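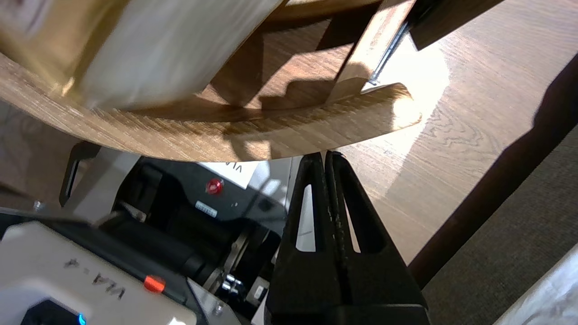
Rhodri Lougher

My two-finger arm wipes a round side table with a folded paper towel. The table is oak-ish, the job is dull, and for most of August it went well. Now the towel slides out of the fingers partway through the wipe, and the arm carries on polishing the table with nothing in its hand, as confident as ever.

It runs on a Mulligan controller, default grip force, fingers as supplied. The first drop was on cycle 581 and it has dropped a towel every few runs from then on. There are small scuffs and pale specks on the inner faces of the fingers, and when I tell it to close the tips stop just about touching. I can't say if they ever closed tighter. I never looked, and the manual covers the subject in one sentence with a typo in it.

Do I clean the fingers, re-zero them, replace them or turn up the force until something gives? I'd like to do these in the right order for once.

4 comments · 11 people have this problem too

Hala Slaoui

Clean, then zero, then force. Replace last. I look after one of these in Hullville and I have done them in every other order, so you needn't.

Step one: clean the fingers

Power off, arm parked. Wipe the inner faces with a barely damp lint-free cloth, then a dry one. Paper towel leaves fluff in the texture, and the fluff is very good at letting go of paper towel. I do mine every 1,000 cycles and whenever I'm avoiding something else. Don't sand the specks off. The rough surface is the part doing the work.

Step two: look at how it holds the towel

Fold it so there's a definite point, feed that point between the tips, and have the arm hold it up over the table with the rest fanned out above. You want the pinch on several layers. If it has only caught one, the first bit of drag will take it. Tug it by hand, gently, in the direction of the wipe. 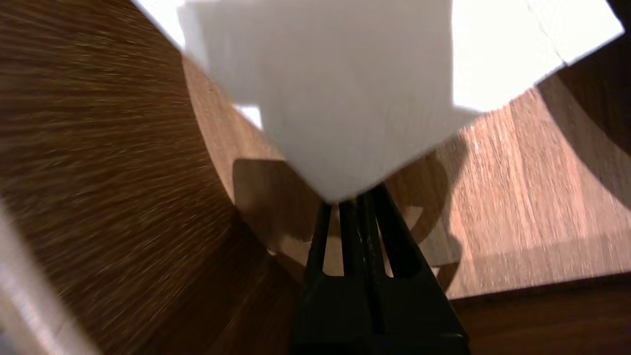
Step three: zero the fingers

Take the towel away and move the arm clear of the table, out over open floor. Run the close command with nothing between the fingers and look straight along them. They should lie side by side with a thin dark line where they meet. A wedge of daylight at the tips means the zero has drifted, so run the homing routine and look again. If the wedge is still there after two tries, check the screws at the finger bases, with the power off again.

Only now touch the grip force. One notch, ten wipes, then decide. I went up three notches in one evening and spent the following morning pricing a motor.

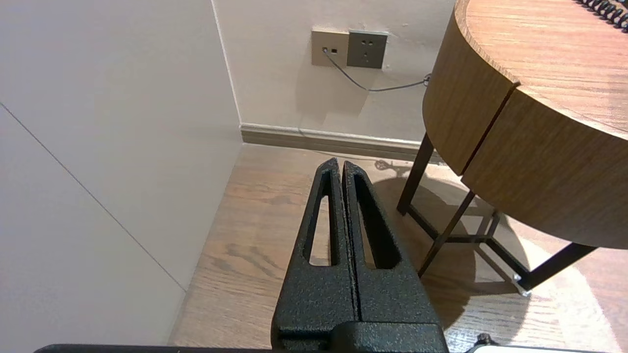 CABLES AND CLEARANCES

Wipe paths are the other half of this, and they go wrong in a duller way. The arm follows the path you taught it, whatever has been put on the table in the meantime, so teach it again every time the furniture changes.
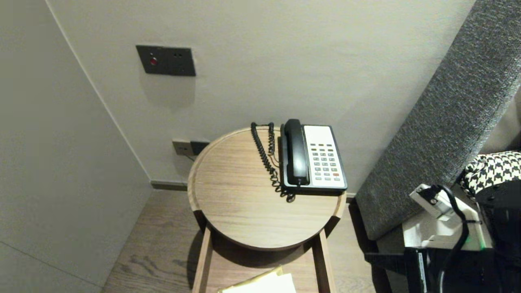
My own path used to be one big circle around the rim, which looked lovely and snagged everything. I now use short strokes from the middle outward, with a lift between each. If there's a desk phone on the table like this one, work out where the coiled cord lies first, because it loops well out to the left of the base and a dragged towel will find it. Move the phone or leave that side out of the path. Same goes for anything plugged in at the wall behind.

Helpful (23) · Share (2)

Gadura

just turn the force up. mine has been on max for 2,000 cycles no problems. it does squeak

3 replies · Helpful (1)

Julel Community Help · Contact the moderators · © Julel and contributors · Back to top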